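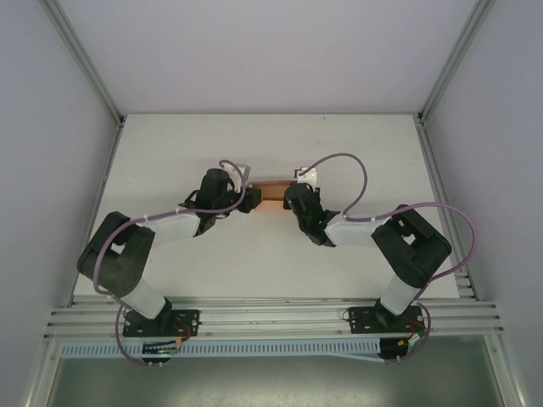
Cultholm Manipulation Group, Department of Mechanical Engineering

4. Comparing the two controllers

Figure 3. The two-arm cell during a handover trial, with the test object between the two grippers.

Okay, so this is the section I've been looking forward to writing. Everything up to now was about getting two arms bolted to one rail and talking to one computer (see Section 3 if you want the mounting plates and the cable tray in all their glory). Now we get to ask the question that started the whole thing: if you keep the arms, the grippers and the table the same, and you only swap the controller, how much better or worse do the handovers get?

We compared two of them. The first is Prokus, our plain position controller. You tell each joint where to be, it goes there, and it has no opinion about what it runs into on the way. The second is Nindent, which Beryl Sowerby wrote on top of it. Nindent watches the motor current in the wrist and gripper joints and backs off a little when the current climbs faster than the motion says it should. It's a poor man's force control (Beryl's words!), and it needs no extra sensor, so the hardware in Figure 3 didn't have to change between runs.

4.1 The handover task

I picked handover as the main task because it's where a stiff controller gets into trouble. For a moment both grippers have hold of the same small object, and any disagreement between the arms about where that object is has to go somewhere. It goes into the object, or into the fingers, or it works its way back down to the base plates and the whole rail hums. You can hear it from across the room.

Each trial went like this. The left arm starts out holding the object and carries it to the middle of the table. The right arm comes in from its own side and closes. Both arms hold for a set pause, then the left gripper opens and pulls straight back. We counted a trial as a success if the right arm still had the object after lifting it and holding it still. Drops were failures, and so were the trials where the object stayed put but got twisted so badly that the right gripper ended up with only a corner of it. Bradley Rudd and I argued about those for a while and he won.

We ran 912 trials in total, half with each controller. They were done in blocks of 4, switching controllers after every block, so that a motor warming up or a gripper pad wearing down would hurt both sides equally. The operator at the keyboard didn't know which controller was loaded. That said, after a week or so I could usually guess from the sound, so please don't take the blinding too seriously.

4.2 Shifting the meeting point

A perfect handover on a perfect table is no test at all, and our first few days of trials were pretty boring because of it. So we started feeding the right arm a wrong meeting point on purpose. The offset went up to 5 mm in any horizontal direction, drawn fresh for every trial, and the left arm was never told about it. Same offsets for both controllers, just shuffled.

With small offsets I couldn't find a difference worth talking about. The finger pads have enough give to soak up the error, and both controllers passed the object across just fine. Things got interesting as we moved toward the upper end of the range. Prokus would close on the object, drag it over to where it thought the object ought to be, and the left gripper would drag it right back. Most of the twisted grasps came from this little tug of war. Nindent let the arms settle on a spot somewhere between the two, and the release was a lot calmer.

It isn't free, though. Nindent is slower to close, and it got fooled a fair number of times by its own gearbox friction, mostly in the first trials of the morning. It would feel a bump in the current, decide it had touched something, and ease off before the fingers were properly shut. Raising the threshold fixed that and made the controller less gentle, so we had to pick a spot in the middle. All the numbers in this section use one threshold for both arms. Beryl thinks they should each get their own, and she's probably right.

4.3 What the cables did

I have to mention the cables, even though they weren't part of the plan. They're tied along the links and loop out over the wrists, and a loop that's too tight pulls on the wrist at the end of its travel. Nindent reads that pull as contact. We found this out when the right arm kept stopping short in the same place, and I spent most of an afternoon hunting for a bug in code that was perfectly fine. Leaving more slack in the loop cured it. We threw out the 50 trials recorded with the tight loop and ran them again, and the 912 above doesn't include them.

If you're going to try current-based contact sensing on light arms like these, check the cable routing first. Hollis, our logging tool, now plots wrist current for an empty sweep through the workspace before each block, and a dragging cable shows up on that plot as a bump that's always at the same joint angle. We use the same plot in Section 5 to set the thresholds for the longer tasks.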